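From: Mirsad Yordanov
To: play-storage list
Date: January 1, 2025
Subject: Re: Sorting small play food into reused tubs

Kastriot Begović wrote:
> We are moving the play kitchen stock out of the two large Vikar crates
> and into smaller containers. The crates are too deep and the small pieces
> end up at the bottom. I have a supply of empty food tubs with the labels
> still on. Before I commit to them I would like to know
> (a) whether to sort by food type or by size,
> (b) whether the old labels need to come off,
> (c) how full a tub can be before it becomes a nuisance.
> The Mendell boxes with dividers are out of the budget this year.

Kastriot,

Taking your points in order.

(a) Sort by food type first. Size sorting looks efficient on the shelf but fails at cleanup, when a child has to decide whether a carrot is medium or large. With type sorting the decision is already made. We use vegetables, fruit, bread and baked goods, and everything else. The last group is always the largest and I have stopped trying to break it down.

Within the vegetables, long pieces are the ones that cause trouble. A cucumber will not stand up in a short tub next to anything round, so it goes across the top or it goes somewhere else. Put the round pieces in first, the long ones last. If a long piece sits above the rim, the lid will not close and you should plan on an open tub.
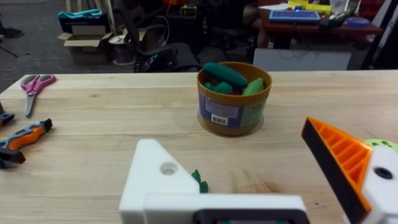
Should the tubs be washed before the first use?
Wash them in warm soapy water, rinse, and leave them upside down overnight. A tub that still smells of its former contents the next morning should go in the recycling.

(b) Labels. A printed label that wraps the tub can stay if it is sound and lies flat. The one on the vegetable tub is purple, white and green, with a small barcode sticker low down, and I see no practical reason to strip it. Paper labels are a different matter. They lift at the seam after a few wipes and then get picked at. Soak those off, or slit them with scissors along the seam and peel. Do not use the blade flat against the plastic; it scores the surface and the scratches hold dirt.

If you want your own label, put it on the opposite side from the printed one. We tried covering the old print with white tape and the colors showed through. A picture of the contents works better than a word for the younger group. I can send you the sheet we print from, though it was laid out for the Skanbridge bins and the pictures will need to be reduced.

(c) Fill level. Stop when the next piece would have to be balanced. Anything above that rolls off when the tub is carried. For full-size vegetables that means 3 or 4 pieces in a tub of this type, and a second tub if you have more. Broccoli takes up more room than you expect on account of the floret. Small loose pieces should have a container of their own, or they drop between the large ones and you are back to the problem you had with the crates.

On shelf depth: ours is 46 cm, which takes 2 rows, and the back row gets forgotten. If your shelf is as deep, use the front row only and keep spares behind it. The Skinner rack you mentioned in your earlier message should do, provided the lowest shelf can be raised enough to sweep under.

One open item on my side. I have not found a good container for the flat pieces (lettuce leaves, cheese slices, the fried egg). They stick to the wall of a round tub and get missed when it is tipped out. A shallow tray would be the obvious thing to try. If anyone on the list has one in use, please post the inside dimensions.

Mirsad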